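Search this site Enter keyword Go

About Delcombe

Delcombe is an independent cookery school for adults. It was opened by Madalena Tavares with four pupils and a borrowed stove, and it now offers day, evening and residential courses throughout the year. In that time 2,643 people have completed a course with us.

The school teaches plain household cooking. Pupils learn to plan a week of meals, to shop within a budget, to keep a knife sharp and to store food safely. No previous experience is required, and no pupil is asked to sit an examination. Those who wish to continue may apply for the Issahaku Certificate, a longer programme of study named after our first benefactor, which begins each January.

Teaching is led by Salamatu Fiadzo, Head of School, together with Kwaku Nutsugah, who has charge of the evening classes. Groups are kept small — four pupils to each tutor — and every pupil has the use of a full workstation. Vegetables, pulses and grains form the greater part of the syllabus. Meat and fish are taught as separate courses.

Delcombe is governed by a board of trustees and receives no public money. Fees are reviewed once a year, and over 100 reduced-price places are set aside for people on low incomes. Applications for these places are treated in confidence and should be made in writing to the school office.

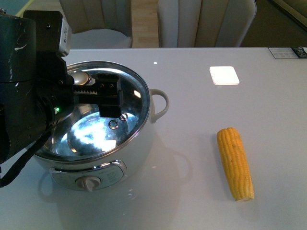
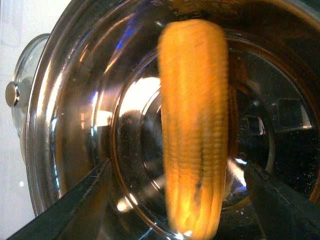

Comfort Abubakari wrote to us that she had cooked from packets for most of her adult life, and that after the autumn course she was making supper from fresh food on most evenings — her one complaint was that the course had not been longer.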